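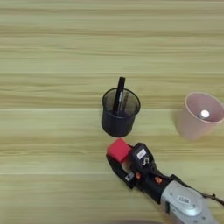
Working from home desk setup in a small second bedroom – where do I start?

Posted 22 May 2026 by Tobiloba Lawal

Hi all, first post. Going to four days a week from home and my desk area is a shambles. It's the second bedroom of a rental in Inskip so no drilling, no painting, landlord is strict on that. Room gets full arvo sun from the west side. Desk is against the window at the moment and by two o'clock I can't see my screen. Also my neck is killing me.

What I've got – an old kitchen table as the desk, laptop, dining chair with a cushion on it, a power board that lives on the carpet and gets kicked. Budget is $929 because that's what work is giving me and I have to send receipts for all of it. Can't be spent on anything with a plug that isn't a light or a monitor, don't ask me why.

So, chair first? Or monitor? Or blinds? And is a sit-stand worth it or do people buy them and never stand. Partner reckons they never stand.

Also pens and chargers and bits of paper everywhere but that's a me problem.

Cheers

marg_in_trunley
Chair. Chair chair chair. Everything else you can fudge.

Did three years on a dining chair and ended up paying a physio more than the chair would of cost. Go second hand, look for office clearances. When a company moves floors they get rid of really good ones for next to nothing. I got mine for $100 and a drive out to Prurkden, gas lift still good, one armrest a bit scuffed. You do need a proper tax invoice for work though, so ring first and ask, some of them are cash only and a bit vague about it.

Sit in it before you hand the money over. Feet flat on the floor, knees not higher than your hips, back of the seat not digging in behind your knees. Kitchen tables are usually a touch high for typing so you'll wind the chair up and then your feet dangle. Footrest fixes that, or a ream of paper, I used a ream of paper for ages.
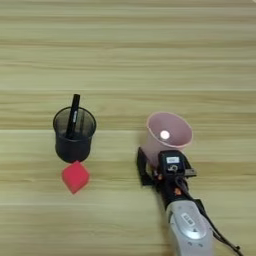
Then the laptop. Get it up so the top of the screen is near eye level and plug in a seperate keyboard and mouse. That's your neck sorted, most likely. Stack of cookbooks does the job under the laptop until you work out what height you like. Check whether a keyboard counts as a plug with your work, sounds like the sort of thing they'd knock back.

Sit-stand, your partner is right. I know two people with them and they're both parked at the same height they came out of the box.

Verevska
agree on chair but nobody's dealt with the sun yet

West window in summer is brutal, by December you won't want to be in that room at all after lunch. Turn the desk side on to the window. Light from the side, not behind the screen and not behind you either. Costs nothing, do it tonight and see how you go before spending a cent.

Renters options for the window:
Tension rod and a blockout curtain, no drilling. Measure inside the recess not the outside, I did it wrong and had to take it back
Static cling film, peels off when you move. Fiddly. Soapy water and a squeegee and someone to hold the other end
Removable hooks, hopeless in heat, mine lasted 14 days and the lot came down in the middle of a meeting

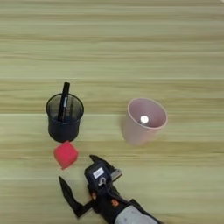
Power board – get it off the carpet. Big bulldog clips or velcro straps round the table leg, or one of those clamp-on trays that grip the edge of the table. Don't coil the spare cord up tight while it's running stuff, gets warm. And don't daisy chain a second board off it, please.

For the paper, one tray. Only one. When it's full you go through it. Two trays and the second is just where bills go to die.

Would do it in this order – move desk, chair, keyboard and riser, curtain, then see what's left for a monitor. Should be nearly all of it covered if you get the chair used.

kel_b
ask your work if they have old monitors in a cupboard. mine did. saved me the whole lot

Tobiloba Lawal
Thanks legends. Moved the desk side on last night, already heaps better, though now the door hits the chair if I push back too far. Will ring the Prurkden place about invoices. Kel, asked IT, they're checking.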